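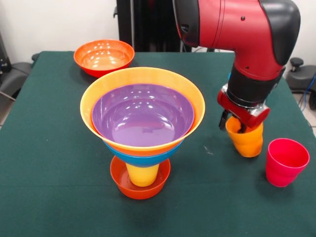

Does nesting order matter if the dishes all end up in one stack anyway? It does for getting them apart again: same-size bowls pushed rim to rim grip each other, a small one dropped in a big one lifts right out.

Tuesday, started late

Dish stacking, plastic set. Green cloth on the table again, white wall behind. Plan was to settle the nesting order for the storage shelf and write it down once so we stop arguing.

Base: small orange-red bowl, right way up. Yellow cup standing in it. Then the bowls on top of the cup: blue lowest, orange over that, the big pale yellow-orange one widest of all, purple sitting inside it. Other orange bowl left out, back left, upright. Leave it out for now, want to try it as a second base later.

Looks like a goblet. Anoma said funnel. Either way it's top heavy and I would not put it on a shelf anyone walks past.

Notes
- cup is the weak point. Everything above rides on it. Try a wider cup if we can find one, Kodisell catalog has a squat one for 900 but that's in their currency, check
- cloth creases matter more than I thought. Smooth it under the base bowl BEFORE building, not after. Did it after once last week and lost the lot
- purple in the big bowl is fine, only a thin strip round it. Don't press down
- overhead lights make the insides very shiny, hard to judge by eye if the top bowl is level. Crouch and look from the side, use the wall

Weighed the full set on the Viser scale before any stacking, 612 g with the spare bowl. Need to weigh without it, forgot. Also need the cup by itself.

Ottar Sjöberg wants all of it in one column with no cup. Told him the cup is there becuase the shelf is narrow at the bottom (pipe). He is going to measure the pipe clearance. If there's more than I think then fine, drop the cup and just nest by size, biggest at the bottom, boring and safe.

Order for the shelf card, draft 5:
base bowl / cup / blue / orange / big yellow / purple inside

Card should say "big yellow" and not "yellow", otherwise people look at the cup. Anoma Fakir is lettering it. She asked if the two orange ones need diffrent names, yes, put "red-orange" for the base one.

To do
- weigh cup alone
- spare orange bowl as base, same order on top
- lint roller for the cloth, picks up scraps
- ask Lurnov about non slip liner, same green if they have it. Last roll was 3,000 long (mm) and we used it all on the drawers
- put the card draft in the folder, not on my desk

Stopped for lunch, back on the pipe question after Ottar measures.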